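Brustico Gets Its Library After All

13 June 2018

I walked past the old Policarpio mill lot this morning on my way to get coffee, and there's finally a sign on the fence! The new Brustico branch library has its building permit, and the ground gets broken in September. I've been writing about this project for so long that I had to read the sign twice.

For anyone who lost track (I don't blame you), the design comes from Ciriline, the small studio that won the job with a scheme everybody called "the accordion." Jocelyn Dalisay, the lead architect, told me she's made peace with the nickname. The roof folds up and down in 10 long pleats running east to west, and each pleat has a strip of north-facing window tucked under its high side. No glare on the reading tables, she promised, and no lights needed for most of a sunny afternoon.

I asked her what changed since the version we all saw at the open house. Quite a bit! The whole thing shrank to 2765 square feet – the earlier plan had a second meeting room that's now gone – and the front door moved around to the mill side, so you'll come in past the old brick chimney. I was sad about the meeting room. I'm thrilled about the door, though, because the first plan had everyone coming in off the parking lot like it was a tire shop.

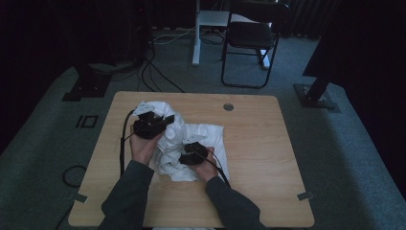 The outside walls changed too. The zinc panels are out, and in their place is a rough, sandy-colored clay tile made by Tillix, hung in rows that get narrower as they climb. I got to hold one of the samples and it's heavier than it looks, with a nice scratchy face to it. Dalisay says the narrowing rows will make the building look a little taller from the street. I'll believe it when I see it, but I like the tile either way.

Inside, the children's corner sits under the lowest fold, where the ceiling comes down close enough that a tall adult will want to duck. That one's on purpose. The stacks run down the middle, and there's a long window bench along the creek side with room for 19 people, if they're friendly.

Parking was the sticking point at the last two hearings, and it's still tight. The lot stays on the south edge, and the two big sycamores stay with it, which cost a few spaces. Drawings are up in the lobby at town hall through the end of the month, and the model is sitting next to them if you want a peek under the roof – it lifts off, just ask at the desk first.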